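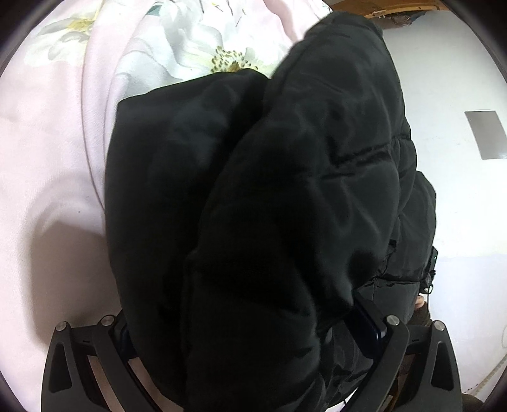 My free pension review, and what it would have cost

I had my "complimentary retirement review" with Durden on Saturday. It was meant to take an hour and took 143 minutes, and I left with a folder and a headache.

The adviser was pleasant enough. He drew two circles on a pad, one marked Now and one marked Later, and joined them with an arrow. The arrow was the plan. To travel along it I would have to move my old Lurklow pension, the one I've ignored since I was 29, into something called the Kandpal Balanced Growth Portfolio.

I asked what was wrong with leaving it where it is. He said it wasn't "working hard enough for me". I asked how hard Kandpal had worked over the same years, after charges, and he said he'd send me that. He hasn't yet.

The charges are on page 31 of the folder, by the way. There's an initial fee, a yearly fee for the adviser, a yearly fee for the fund and a platform fee which I only found in a footnote. Lurklow charges me one thing once a year, and I can read it without my glasses.

Perhaps Kandpal is marvellous. I've no way of knowing, and I suspect he hasn't either. What bothered me was how soon we got to the transfer form, when he still hadn't asked if I had any debts or when I wanted to stop work.

I've written to Lurklow for an up-to-date statement and I'm signing nothing until it comes.

2 comments | 31 shares

Fatos Dimitriou
Had the same circles drawn for me at the Sukdale branch. Did you get the arrow in green?

marrowman
Check for an exit fee before you do anything. Mine was in the footnotes too.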